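Vente à emporter : questions fréquentes sur les sacs, porte-gobelets et pailles

Mise à jour : 21 août 2022

Les réponses qui suivent s'adressent aux clients de Toststead et aux cafés partenaires qui préparent eux-mêmes leurs commandes à emporter. Les questions sur les factures et les retours sont traitées sur une autre page.

Quel sac choisir pour deux boissons ?

Le modèle Narkar, en papier blanc, avec poignées. Son fond rectangulaire reçoit un porte-gobelets de deux places posé à plat. Le modèle Utley est plus étroit ; il convient pour une boisson seule ou pour une viennoiserie, et le porte-gobelets y entre seulement de biais, ce que nous déconseillons.

Faut-il mettre le porte-gobelets dans le sac avant ou après les boissons ?

Avant. On ouvre le sac en grand, on appuie sur le fond pour bien déplier les soufflets, puis on pose le porte-gobelets vide. Les gobelets viennent ensuite, un par un. Descendre un porte-gobelets déjà chargé dans un sac en papier est possible, mais il faut deux mains à l'intérieur et les parois se froissent vite.

Le soufflet remonte sur le côté du porte-gobelets. Est-ce gênant ?

Non. Un pli de papier qui se redresse le long du porte-gobelets ne l'empêche pas de tenir. Si le pli passe dessous, en revanche, le porte-gobelets penche et il vaut mieux le ressortir.

De quelle matière sont faits les porte-gobelets ?

De pulpe moulée brune. Les languettes découpées au fond des alvéoles s'écartent pour s'adapter à la base du gobelet. Il est normal qu'elles soient irrégulières et que l'on voie au travers.

Peut-on mettre un gobelet et quelque chose à manger dans le même sac ?

Oui, à condition que le gobelet soit calé en premier. La nourriture se place à côté, jamais sous la boisson. Pour un produit gras ou glacé au sucre, prévoyez un sachet individuel -- le papier blanc marque facilement.

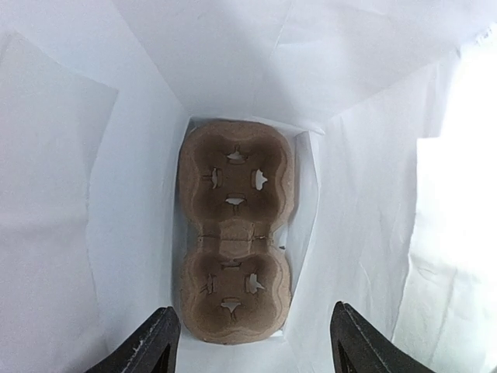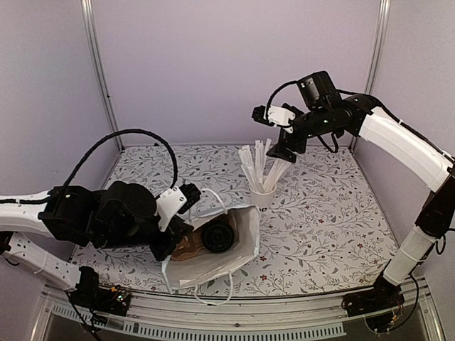

Quelle est la taille maximale des gobelets ?

Le porte-gobelets accepte les formats courants jusqu'à 600 ml. Au-delà, le gobelet entre encore dans l'alvéole, mais il dépasse trop pour rester stable quand on marche. Pour les grands formats, mieux vaut un sac par boisson.

Les couvercles sont-ils fournis avec les gobelets ?

Non, ils se commandent séparément, en noir ou en blanc. Le diamètre est indiqué sur le carton des gobelets et sur celui des couvercles ; les deux doivent correspondre. Un couvercle légèrement trop grand donne l'impression de fermer et saute au premier choc. Passez le doigt sur tout le tour avant de mettre la boisson dans le sac.

Où ranger les pailles sur le comptoir ?

Un gobelet vide suffit. Mettez-y les pailles debout, dans leur emballage papier, et gardez-le à portée de la personne qui ferme les sacs. Évitez de trop le remplir : il bascule quand on tire une paille du bord. Remplacez le gobelet quand il est taché ou déformé.

Faut-il glisser les pailles dans le sac ?

Seulement si le client en demande. Dans ce cas, posez-les à la verticale contre la paroi, en dernier. Sous le porte-gobelets, elles se plient et le client ne les trouve pas.

Peut-on protéger le comptoir avec une nappe ?

Oui. Une nappe imprimée ou unie convient très bien, du moment qu'elle est tendue et qu'elle ne fait pas de pli à l'endroit où l'on pose les gobelets. Un tissu se lave plus souvent qu'une toile enduite. Nous ne vendons ni l'un ni l'autre.

Quel poids les poignées supportent-elles ?

Celles du Narkar sont prévues pour deux boissons pleines et une petite pâtisserie. Prenez toujours les deux poignées ensemble. Par une seule, le sac s'incline et la charge passe d'un côté. Si la commande est plus lourde, répartissez-la dans deux sacs ou demandez-nous le modèle Nakajima, à fond renforcé.

Comment éviter que le sac se couche pendant la préparation ?

Un sac vide en papier tient mal debout s'il n'a pas été bien ouvert. Marquez les plis du fond avec la main. Laissez retomber les poignées vers l'extérieur, de chaque côté de l'ouverture, pour ne pas les accrocher avec un couvercle. Ne travaillez pas trop près du bord de la table.

Le porte-gobelets peut-il resservir ?

S'il est sec et propre, oui. Une pulpe qui a pris l'eau se ramollit et ne retrouve pas sa tenue en séchant. Ne le passez pas au four à micro-ondes et ne le rincez pas.

Où jeter le sac et le porte-gobelets ?

En général avec les papiers et cartons lorsqu'ils ne sont pas souillés. Les consignes varient d'une commune à l'autre, en particulier pour la pulpe moulée et pour les gobelets. Vérifiez celles de votre lieu de collecte.

Comment conserver les stocks ?

À plat, au sec, dans le carton d'origine. Les sacs restés ouverts sur une étagère prennent la poussière et leurs bords se recourbent. Les porte-gobelets s'empilent, mais une pile trop haute écrase ceux du dessous et ils deviennent difficiles à séparer.

Ma référence 2932 n'apparaît plus au catalogue. Par quoi la remplacer ?

Il s'agissait de l'ancien sac blanc sans poignées, retiré en mai. Le Narkar en reprend les dimensions de fond. Les porte-gobelets achetés pour l'ancien modèle restent donc utilisables.

À qui s'adresser pour recevoir des échantillons ?

À Bradley Inskip, au service commercial, par le formulaire de contact. Indiquez le format de vos gobelets et le diamètre de vos couvercles. L'envoi comprend un sac de chaque modèle et un porte-gobelets.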